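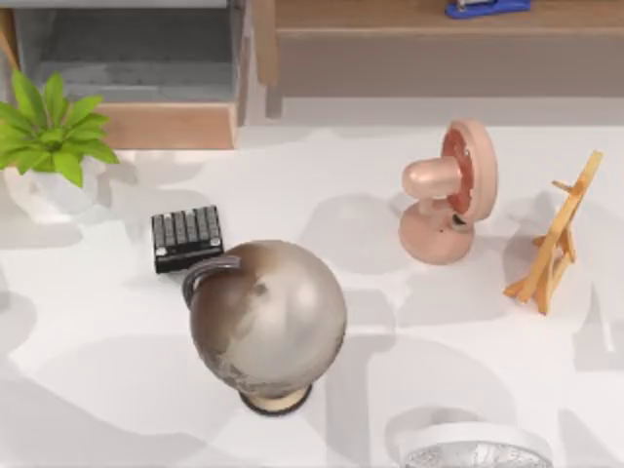
Small Importer, Big Paperwork
Notes for the September talk, small business evening

Slot is around 40 minutes with questions. Don't run over, they lock the side door at nine.

Start

Thank them for coming out. Ask who has already imported something. Ask who got a bill they didn't understand. Hands will be the same hands.

Say who we are. Tulline – kitchen towels, table runners, aprons. Woven overseas, hemmed and boxed here. One warehouse unit, one office. Not customs experts. Not lawyers. I'm telling you what happened to us and what we do now, check your own stuff with a licensed broker.

Then straight into the story. Skip the company history slide, last time it ate five minutes.

The Skuramo shipment

Skuramo = our linen blend line. First real order. Up to then everything came by courier in small parcels and the courier did the thinking.

252 cartons. Sea freight. Supplier was Usmani, the mill we still use. Good people, good cloth. Forwarder was Allex.

What went wrong, in order:

Invoice said "textile goods." That was the whole description. We read it, thought fine, they're textile goods.

Packing list said 252 cartons. Invoice said 248. Four cartons were samples, no charge, so the mill left them off. Makes sense if you're the mill. Makes no sense to anybody checking one page against the other.

Fiber content missing. Linen and cotton, but in what share? Duty depends on it. We had it in an email. In an email is not on the invoice.

Result: held. Exam, questions, more questions. 13 days. Storage piled up while we went back and forth with the mill, eight hours apart, one reply per day if we were lucky.

Bill at the end was 2069 dollars over what we'd planned. PAUSE HERE. Let them do the math against their own margins. For us it was the profit on the order, plus a little.

And the shop that wanted the runners for a fall display had filled the table with something else by then.

What I'd like you to take home

None of it was bad luck. None of it was the forwarder's fault either, and I said some things on the phone I had to take back. (Get the laugh, move on.)

Paper was wrong before the boat left. Everything after that was us paying for it.

Four things to read before goods ship

Go slow on this part. People write it down. Hand out the sheet AFTER or they'll read ahead.

1. Description
Would a stranger know what is in the box? Not "textile goods." Not "housewares." Try: woven kitchen towels, 55 percent linen 45 percent cotton, hemmed, for household use. Boring and long is good. If your supplier has a tiny box on their invoice form ask them to use two lines. Ours did. Took one email.

2. Counts
Cartons on invoice = cartons on packing list = cartons on the bill of lading. Samples count. Free stuff counts. The box of calendars the mill threw in as a present counts. (Yes it happened. Nice calendars.)

Also free does not mean zero. Samples need a value on the paper. Ask your broker how to state it. Don't guess and don't let the supplier write one dollar to be friendly.

3. Country of origin
Where it was made, and that isn't always where it shipped from. Our yarn comes from one country, woven in another. We had the wrong one on a label draft once and caught it on a proof. Rules for textile are their own animal, ask.

Marking has to be on the product too, where the buyer can find it. Somebody will ask about hang tags. Answer: depends, ask before you print ten thousand of them.

4. Terms
Who pays for what and up to where. Three little letters on the invoice. If you don't know what yours mean, stop and look them up tonight. We bought on terms that made us responsible from the mill's gate and didn't know it till a truck bill came.

Quick story if time: the inland truck. Skip if past twenty minutes.

Who to ask

Broker vs forwarder. People mix them up, I did too. Forwarder moves the box. Broker clears the box. Some companies do both, ask which hat they have on when you're talking to them.

Interview more than one. Ask what they charge for amendments. Ask who answers when your usual person is out. Ask them to read a sample invoice before there's a shipment riding on it. The one we picked did that for nothing and found two mistakes, which is how they got picked.

Don't pick on price only. Said it last year, people nodded, people went and did it anyway.

Time zones

Short section. Usmani closes while we're still having breakfast. So a question sent at our lunch gets answered overnight and read the next morning. One round trip a day, and if the question is sloppy you've burned a day.

What we do:
All questions in one message, numbered.
Send before 6 am our time if it's urgent. Hurts. Works.
Say what you need it for and by when, their date not yours. Write the month as a word. 04/05 got us once.
Holidays – ask for the mill's calendar in January. They have weeks off we'd never heard of, and they've never heard of Thanksgiving.

No phone calls for anything with a number in it. Call to be friendly, then write the number down and send it.

Keeping the file

One shipment, one folder. Digital AND paper for us. I know, I know. But the scanner was down the week the exam notice came and the paper copy saved an afternoon.

In the folder: purchase order, invoice, packing list, bill of lading, entry summary, duty receipt, every email where somebody agreed to something. Print those. Fiber test report if you have one.

Same order every time so anybody in the office can find page three. Staple each document on its own, never the whole stack together, you'll be pulling it apart to scan it. Put the shipment number on the top right of every first page by hand.

Keep them for years. There's a legal minimum, your broker will tell you the current one. We keep longer becuase the shelf is there.

Once a quarter go through and see what's missing. Something always is. Usually the duty receipt.
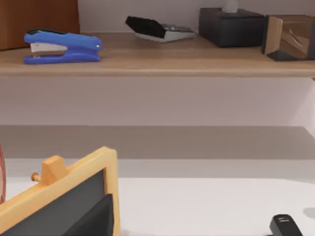
Money part

They'll be getting tired, so keep it plain.

Landed cost. Not what the mill charges you. What it costs sitting in your building, ready to sell. Goods, freight, insurance, duty, broker, port fees, truck, unloading, the pallet fee you forgot. Divide by pieces.

Our first sheet had three lines on it. The one we use now has a lot more and the bottom one says "something else." We put money there every time. We've spent it almost every time.

Insurance: buy it. The carrier's own liability is small, smaller than you think. We had one wet pallet in a later order and got paid in a few weeks since we'd taken pictures before the truck pulled away. Take pictures before the truck pulls away.

Cash. You pay a deposit, then the balance before it sails, then wait, then duty and freight, THEN you sell something. Draw it on the board as a line with dips. Ask where their lowest dip is. If they don't know that's homework.

Don't promise a store a date off the ship schedule. Add slack. We add three weeks and still sweat.

What changed for us

Checklist goes to the mill with every order. One page. They fill it in and send back before packing. The first time they were annoyed a bit, now they send it before we ask.

Draft documents to the broker before sailing, not after. That's the one. If you only do one thing.

Next Skuramo order went through with no hold. The one after that got an exam anyway, random, it happens, but the paper matched so it was quick and we could tell the shops what was going on.

Allex still moves our freight. We apologized. Sent towels.

Questions that always come up

Should I just use a courier? For small parcels yes, often. Check what they charge as a clearance fee, it's on a seperate line.

Do I need a bond? Probably, for a formal entry. Single or yearly, depends how often you ship. Broker.

Can I do my own entry? You can. I tried reading the instructions. We use a broker.

What about returns to the mill? Long answer. Catch me after.

Duty rates next year? Don't know. Don't guess from the front of a room.

Reminders to self

Water. Spare copies of the checklist, ran out last time.
Slow down on the four things.
Don't say "incoterms" without explaining it.
Bring one towel and one runner, pass them around, get them back.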